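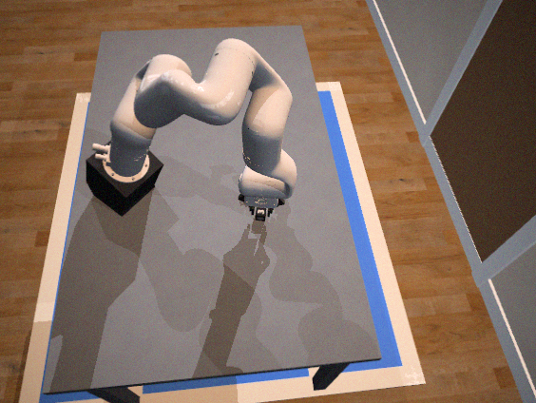 The Masau cell in the simulator, arm on its mounting block and nothing on the table yet.

Masau Cell FAQ: Setup, Care and Repairs

We get a lot of mail about the Masau cell at the Sovville workshop, and we love answering it! These are the questions that come up most. If you're building a similar one, read the parts on leveling and zeroing before you drill anything.

What is the cell, exactly?
One jointed arm with a small gripper, bolted to a block on a big gray table. There's a real one at Sovville and a simulated one that anybody in the group can run on a laptop. Both use the same job files, so a move you work out at home at 11 at night can be tried on the real arm the next morning. That still makes us happy every time.

Why is the arm over on the left and not in the middle?
Reach. The arm works much better out in front of itself than tucked in close to its own base, so mounting it to one side gives you a good open stretch of table to work on. We tried the center first and kept running into folded-up elbow positions.

Is the block supposed to be turned like that?
Yes, leave it! The corner points toward the front on purpose, and it matches the base angle in the Cendis config file. If you square up the block, you have to change the file too, or every saved position will be rotated.

How do I bolt the arm down?
Set the round flange on the block, start all the bolts by hand, then tighten them a little at a time, going across the circle. Don't run one all the way down first. Check the connectors at the back before you plug anything in. They need slack behind them, and a cable pulled tight will work itself loose during fast base turns.

How level does the table have to be?
Ours is within 3 mm from corner to corner and the arm is perfectly content. Stiffness matters more. Push on a corner with your hand, and if the table rocks, fix the feet before you go any further. A rug under the legs looks great in the simulator, but on the real floor we use hard pads.

How do I zero the joints?
Clear the table, run the Hudec startup tool, and go joint by joint from the base up to the wrist. Save after each one. The whole thing takes around 50 minutes the first time and a lot less once you know the menus. Do it again after any bump or any joint work.

What does error 351 mean?
On our setup it means a joint is reporting a position the controller doesn't believe. Nine times out of ten it's a cable. Power down, reseat the connectors at the base, power up, and zero again. If it comes back, write down which joint it names and send us the log.

My gripper won't open all the way. Is it dead?
Probably not! Dust gets into the finger slides. Cut the power, wipe the fingers with a dry lint-free cloth, and move them by hand if your model allows it. Please don't spray oil in there – it collects grit and you'll be doing this again in a week. If the fingers still stick, take the gripper off the wrist and look for a bent guide.

What's the regular care routine?
Wipe the arm and the table, check the base bolts, look over the cables, and run the slow test move while you listen. We do all of it every 4 weeks. Learn what your arm sounds like when it's healthy, it's the best diagnostic you'll ever have.

Do shadows in the simulator matter?
For moving the arm, no. For anything using a camera, very much. Ours throws several overlapping shadows across the table, and a vision job that only ever saw flat lighting can get confused by them. Leave them on unless your laptop is really struggling.

Can I try a repair in the simulator first?
You can't practice turning a wrench in there, but you can check the parking pose. Before a wrist or gripper job, work out a pose that leaves room for your hands, save it, and load it on the real arm before you power down. Support the forearm before you loosen anything.

Where do I get the files?
The Cendis config and the job files are in the shared folder, under Masau. Grab the newest config and keep your own zero offsets in a separate file so an update doesn't overwrite them.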